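Retail Product Basics, Unit 5
Willow and Rattan Goods: Materials, Construction, Care
Course handout, revised 2024-07-13

Read this before the workshop session. Bring the sample tray you were given in Unit 4 and a soft tape measure.

1. What the terms mean

Suppliers use the words willow, wicker, rattan and cane loosely, and product copy often repeats the mistake. For this course, use them as follows.

Wicker is a way of making things. Any item woven from flexible rods or strands over a stiffer frame is wicker, whatever it is made from.

Willow is a shrub or tree grown for its rods, which are cut in winter after the leaves drop. In our region cutting usually starts in January.

Rattan is a climbing palm. The outer skin is peeled off in strips and sold as cane. The inner part is sold as reed or core.

Paper cord and plastic strand are also woven into wicker. Neither should be described to a customer as willow.

2. Willow finishes

Brown willow is dried with the bark on. Color runs from olive to dark brown depending on the variety. It has to be soaked for days before it can be woven.

Buff willow is boiled with the bark on, then stripped. Tannin from the bark stains the rod a tan or reddish color. Most picnic and gift baskets sold in the middle price range are buff.

White willow is stripped without boiling. The rods are stood in water until the sap rises and the bark comes away easily. It costs more than buff and marks more easily.

Steamed willow is brown willow that has been steamed and left unstripped. The bark goes nearly black.

A painted or limed finish can hide any of these. Check the inside of the base, where the coating is usually thin.

3. Parts of a basket

Base. Either round, built on crossed sticks, or square, built on parallel sticks held in a block.
Stakes. The uprights that form the sides.
Waling. A band of heavier weave, three or more rods worked together. It sits at the bottom of the side and often again near the top.
Siding. The main weave between the bands.
Border. The stakes turned down and woven into each other at the rim.
Handle. Bow, side, or drop. A bow handle should run down into the side weave and not stop at the border.

Leather straps, hinges and linings are trimmings. They affect the price and the returns rate, but they tell you little about the basket.

4. Reading a supplier sheet

The exercise for this unit uses the Pleltetti spring sheet, which lists two hampers that look almost the same in the catalog photo. Both are described as large.

Hamper A: item 451, buff willow, square base, cotton lining, two leather straps.
Hamper B: item 963, split willow, square base, cotton lining, two leather-look straps.

Split willow means each rod has been divided lengthwise. It is lighter and cheaper and it bends more. The cut face is flat and sometimes rough. A hamper made from it is fine for display or dry goods, but it should not be sold for carrying bottles.

Questions to put to the supplier before ordering:

Is the stated width taken at the base or at the rim?
Are the lining and straps removable?
What are the rods treated with, if anything?
How are the hampers nested in the carton, and how many come in each?
Is there a minimum order? Pleltetti asks for 500 pieces on the first order of any lined item. Weseck has no minimum but charges freight on every carton.

5. Checking a delivery

Work in good light with a clear surface for the goods.

Step 1. Open one carton from each line and compare it with the approved sample.

Step 2. Set the basket on a flat surface and press on opposite corners. A slight rock is normal in handmade work. If it tips when loaded, reject it.

Step 3. Run a cotton cloth around the rim and inside. Snags show you where rod ends need trimming.

Step 4. Take off all plastic wrap, bags and liners the same day. Willow that was packed damp will grow mold in a sealed bag. Keep the wrap in one place until the count is finished, as small parts such as pegs and key tags get thrown out with it.

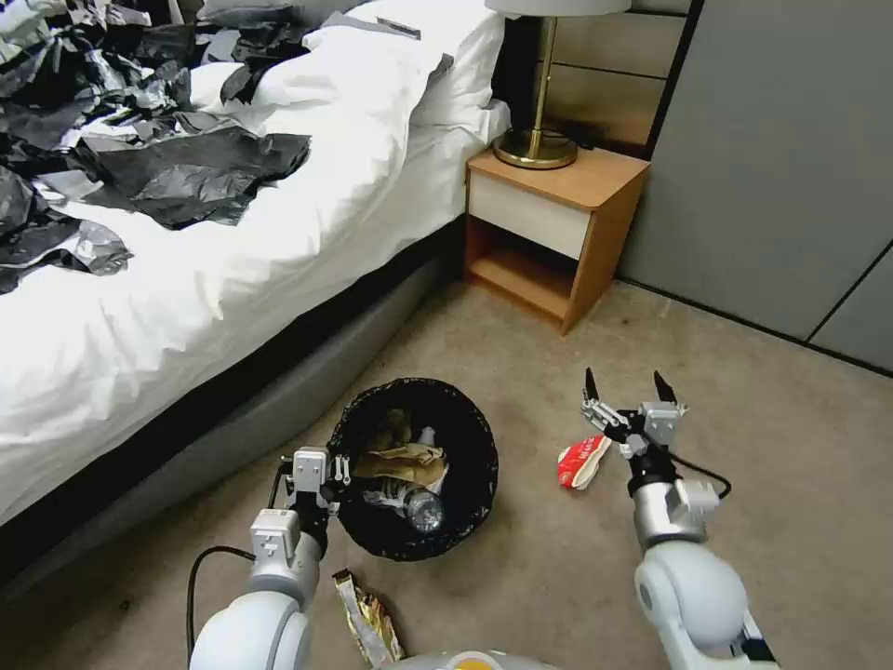 Step 5. Lift the basket by its handle with a load inside. Use the load figure on the supplier sheet. Listen for cracking at the point where the handle enters the side.

Step 6. Write up faults on the delivery form before anything goes to the stockroom. Use the words from section 3 so that the supplier knows which part you mean.

6. Care advice for customers

Dust with a dry brush. For dirt, use a cloth wrung out in warm water with a little mild soap, then dry in moving air away from heaters.

Very dry willow gets brittle. A light misting with water a few times a year helps unvarnished pieces. Varnished pieces do not take up the water, so leave them alone.

Keep baskets out of direct sun if color matters. Buff willow darkens with age, and white willow turns yellow.

Linings are washed separately, cold, and put back only when fully dry.

7. Assignment

Choose one basket from the La range and one from the Plundent range. For each, write a shelf description of no more than five sentences giving material, finish, base type, handle type and one limit on use. Do not use "wicker" as the name of a material. Attach your delivery check notes for both, with the carton size and the price per piece.

Reading for Unit 6: the pages on cane seating, and the short section on dyes.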